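Módulo de montaje y mantenimiento de equipos
Taller Ledesma, grupo del miércoles
Apuntes de la práctica 21: interior de una torre de sobremesa

1. Unidad de disco

El disco duro de 3,5 pulgadas no va atornillado a la jaula. Viaja en una bandeja de plástico azul con pestañas, y la bandeja entra y sale de la bahía. Antes de tirar de ella se sueltan los dos cables: el de datos (SATA) y el de alimentación. El disco se coge por los costados, sin apoyar los dedos en la placa de circuito de la cara inferior.

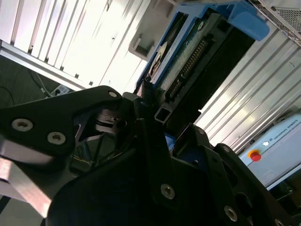

Al volver a colocarlo, la bandeja se alinea con la abertura y se empuja recta. Si ofrece resistencia, se saca y se revisa la orientación — forzarla suele acabar en una pestaña rota. Quien necesite bandejas de repuesto las tiene en el cajón Badel.

2. La caja abierta

La torre se trabaja tumbada, con el panel lateral retirado y el interior hacia arriba. Conviene orientarse primero por las piezas grandes: fuente de alimentación, placa base, jaula de discos. Después se siguen los cables desde la fuente, uno por uno, y se anota en la ficha a qué conector corresponde cada uno.
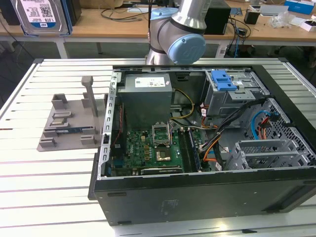
El zócalo del procesador merece cuidado aparte. Con el soporte metálico levantado, la zona de contactos queda expuesta y no se toca ni se limpia con paño. Tampoco se dejan tornillos sobre la placa; para eso están las bandejas Biker de la estantería.

La memoria se extrae abriendo los seguros de los extremos de la ranura. El módulo sale en vertical, sujeto por los bordes.

3. Comprobación visual

Con las ranuras de memoria vacías se ven bien los seguros blancos. Cada alumno localiza en su equipo el zócalo, las ranuras de expansión y los puertos SATA, y los marca en el esquema de la ficha Gornmont 547.

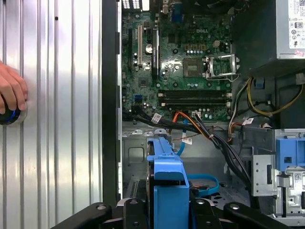 4. Entrega

Tiempo de la práctica: 60 minutos. La ficha se entrega al terminar, con el número de puesto en la cabecera. Los equipos se quedan abiertos sobre la mesa para la sesión siguiente.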